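Filed under: Movement & Recovery Research / Open Papers

4. What people did with their feet

I came into this part of the study expecting it to be the dull one. We had already written up the hips and the lower back, and the foot sessions were tacked on mostly since the Prukcombe group had the room booked for another month and I hate wasting a booking. So let me own up to that first, and then tell you why I ended up giving the feet a section of their own.

The setup was simple. Everyone who had finished the hip block was offered a short barefoot routine to do at home, eight minutes a day, with one longer class on Sunday. There was no equipment at all in the home part. You stood, you spread your toes, you pressed the big toe down while lifting the other four, then swapped, and then you did slow heel raises near a wall. The classes added balance work and some picking-up drills, where you grab small things with your toes and drop them somewhere else. (I did every session along with the group, and I was bad at it for weeks. My left foot still cramps when I try the toe swap, which I suppose counts as data.)

People kept a paper diary. We got 2311 diary entries back, far more than I had hoped for, and I read all of them over one very long October. Some were a single tick. Some ran on for half a page and wandered off into shoes, stairs, dogs and bad knees. I coded them by hand in the Palaniappan scheme we used in Section 3, with one change: I split "effort" into "effort to do it" and "effort to remember to do it", as the diaries kept pulling those apart on their own. Plenty of people wrote that the exercise was easy and that remembering it was the hard bit. Brushing their teeth was the most common thing they hooked it onto, and the ones who picked a hook in the first week mostly stuck with it.

The toe swap was the move people complained about most, and it was also the one they wrote about most happily later on. There's a sort of entry I started looking forward to, where someone reports that the big toe finally went down by itself, usually with an exclamation mark! I don't want to read too much into that. We didn't measure strength at the toe in this round, and a person can feel more in charge of a foot without the foot being any stronger. Still, the feeling matters if you're asking somebody to keep going past the first couple of weeks.
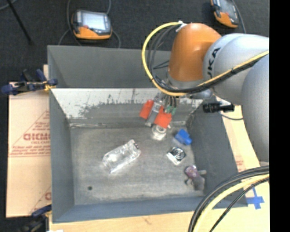 Figure 5. Gripper with two pads at work in a gray bin of small objects.

The picking-up drill deserves a longer look, as it split the class in a way the other moves didn't. About half the room loved it and wanted more of it, and the rest found it silly, or fiddly, or both. What I noticed from the floor was where each person placed the big toe. The ones who struggled tried to scrunch all five toes around the thing at once, like making a fist. The ones who got on with it used the big toe against the one beside it, more of a pinch, which is how I've come to cue it now: think of two pads of different sizes, a narrow one and a broader, squarer one, as on the red-orange pair in Figure 5, and bring them toward each other. Once I started saying it that way in class, I got fewer cramps reported in the diaries for that evening. I changed the cue halfway through, though, so please don't treat that as a clean comparison.

Balance was steadier ground. We asked everyone to stand on one leg for up to 40 seconds with eyes open, at the start and at the end of the block, on the same Lurero mat. More people made it to the full time at the end than at the start, on both legs. The problem is the ceiling. Quite a few could already do the whole thing on day one, so they had nowhere to go, and I'd use a harder version next time, probably eyes closed or with a slow head turn. I'd also drop the mat, because several people told me it felt squashy compared with their kitchen floor and that's where they'd been practicing.

One more thing on shoes. We told people to change nothing about what they wore, and of course some of them went out and bought wider shoes anyway. I can see it in the diaries. I've left those people in, with a flag beside their entries, and the pattern of complaints and hooks looks much the same with them or without them. The balance results I'm less sure about. The Nekport follow-up will ask about footwear up front, and it'll use a shorter diary too, with a box for the hook and a box for the cramp and a bit of blank space for the dogs and the stairs.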